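Food hall's $2 tray deposit survives its first month, as do most of the trays

URKCOMBE – The $2 deposit on trays at the Rirberg food hall will stay in place through the end of summer, the hall's management said Tuesday, after a first month in which customers returned more trays than ever before and complained about it at a similar rate.

The deposit was brought in at the start of June. Anyone who buys a meal at one of the counters and wants something to carry it on now pays $2 extra at the register and gets a brass-colored token in exchange. Bring the tray back to the return window, cleared, along with the token, and the $2 comes back too. Customers who prefer to carry a bowl of soup across the hall in their bare hands are free to do so.

Before June, trays were free and had a habit of leaving. According to the management's own figures, 400 trays were bought for the hall last fall, and by spring there weren't enough left to get through a rainy lunch. One was seen serving as a drip pan under a parked van on the next block. Others were reported at the sledding hill, where they are said to perform well. 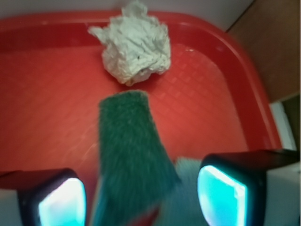
The word causing the trouble is "cleared." The notice at the return window says a tray must be "free of dishes, food and waste" before the deposit is paid out, and staff there have been reading it the way an airline reads its baggage rules. Under the notice, even a single wad of crumpled white paper sitting up by the rim of a red tray is waste, and the customer holding it can expect to be pointed toward the trash can and the back of the line. Crumbs are a gray area. Sauce, customers have learned, is food if it moves and a stain if it doesn't.

"I have a law degree and I lost," one regular said as he folded his receipt into a very small square.

The management says the line at the window is short at most times of day. Regulars say this is true if you eat lunch at four in the afternoon. At 12:30 the line runs past the juice counter and the restrooms, and people who came in for a quick sandwich have been seen buying a second sandwich to get through the wait.

The numbers are on the management's side. In June the window paid out 2309 deposits, and the stack of trays behind it was, for the first time in the hall's history, tall enough to be a hazard. A sign now warns people about that as well.
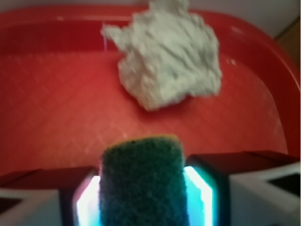
Not cleared: crumpled paper on a red tray.

Not every counter is pleased. Lazăr, the soup and dumpling place by the north door, has the most to lose from any rule about trays, given that its lunch special comes in three dishes and none of them has a lid. The counter has put up its own hand-lettered sign explaining that the $2 doesn't go to Lazăr, has never gone to Lazăr, and that questions should be taken up with the building. It has also started selling the special in a paper bag. Reviews of the paper bag have been mixed.

Other vendors say the deposit has cost them nothing except conversation. A register clerk at the coffee counter said she now explains the token to everyone, including people buying one espresso, who don't need a tray and hadn't thought about trays until she brought them up. A few then take one. 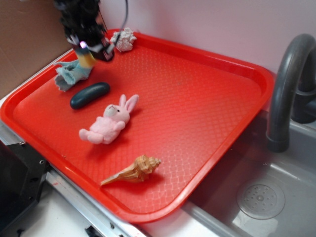 The tokens have brought their own difficulties. They are close in size to a quarter, and the parking meters outside have been accepting them, which gives the holder a modest amount of parking for $2 and gives the city something it can't spend. The city has asked for its meters to be left out of this. The hall has answered that it would be glad to have the tokens back.

Then there is the matter of the children. Within a week of the deposit's arrival, a small group of middle school students had worked out that plenty of adults in office clothes would rather give up $2 than stand in line for it. The students now circulate among the tables after one o'clock, offering to take care of your tray, and your token. Management looked into whether this was allowed and found no rule against clearing tables. Some diners say the place has never been tidier. One complained that his tray was taken care of while he was still using it.

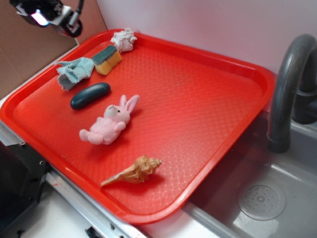
Photo courtesy of Destero

Washing is handled by Destero, the cleaning company that also does the hall's floors and windows. Its contract was written when fewer trays were coming back, and it sets a price for up to 300 trays a day. On busy Saturdays in June the return window went past that number before midafternoon, and each tray beyond it is billed as an extra. Asked whether the hall was now paying more to wash its trays than it used to pay to lose them, the management said it was looking at the question "over a longer period."

A few changes are coming. The notice at the window will be rewritten in larger type, with a line making clear that crumbs are acceptable "in normal amounts." A second return window is planned near the north door, in a space currently used for storing high chairs. New tokens, too thick for a parking meter, are on order.

The hall has no plans to go after the trays that left before June. Anyone who still has one at home may bring it in, no questions asked, but there is no token for it and so no $2. As of Tuesday afternoon, one had been handed in, and it needed a wash.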